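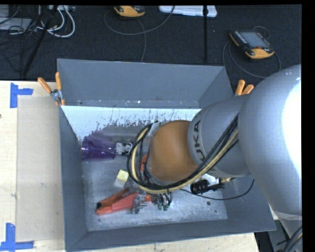 Bin picking cell, arm at work. Thread on the house rules we use for this kind of setup.

1/ We run these rules on every bin cell at Barkine. They fit on one page. Most came out of small stops and scraped cables, so they are boring on purpose. Posting them because people keep asking for the list.

2/ Clamp the bin. Two spring clamps on the back corners is the minimum for a loose bin on a table. A bin that creeps a quarter inch over a shift will ruin your wall clearances and you'll spend the afternoon blaming the calibration.

3/ Check clamps at the start of every run. Hand on the bin, push it toward each side. If it moves, fix it before you enable anything.

4/ Tape your fixed positions. Blue tape corners on the table for any panel or tray that gets lifted off and put back. Replace the tape when the edges curl. Don't lay new tape over old, the corner ends up in a slightly different place each time.

5/ Cables. This is the long one. Whatever runs along the arm needs a loop big enough for the full wrist range and small enough that it doesn't snag on the bin wall. You have to check both ends of that.

6/ How we check: jog the wrist through its whole range above the bin at 10 percent speed, then again at the lowest pick height. Watch the loop and leave the gripper alone. One person jogs, one person watches, and the watcher can call a stop.

7/ Any thin cable that sags below the tool gets written up. Write-up means a line in the log and a date to fix it. It does not mean "we'll keep an eye on it."

8/ Hanging connectors: cap them, tie them back or take them off. Pick one and note which.

9/ The pendant has a home. Ours is the floor behind the table on some cells and a hook on others. I prefer the hook. On the floor, the cable has to lie where no one walks and well clear of the base. Two pendants in the same area means both get labeled with the cell they belong to.

10/ Mixed objects in the bin: cups, blocks, clamps, whatever the test set calls for. Keep a written list of what went in. At the end, what comes out has to match the list. We had 221 runs in the Bekex series and 4 of them had to be thrown out over a bad object list. Nothing wrong with the picks themselves.

11/ Look at the floor of the bin too. Worn and scuffed metal reflects differently from fresh metal and your camera will care. We re-shoot the empty bin reference every 2,000 picks, or sooner if somebody swaps bins.

12/ Nobody reaches into the bin with the arm enabled. Slow mode counts as enabled. Same rule for visitors, managers and me.

13/ Someone from the Gudanent side asked if this replaces a risk assessment. No. Do the risk assessment first, with the standard that applies to your robot and your site. This page is for the daily stuff after that is signed.

14/ Next revision is in April. Open items are the hook vs. floor question and whether the Pap cells need their own cable check, as their arms are mounted upside down. If you run inverted arms over bins, tell me how often you retie.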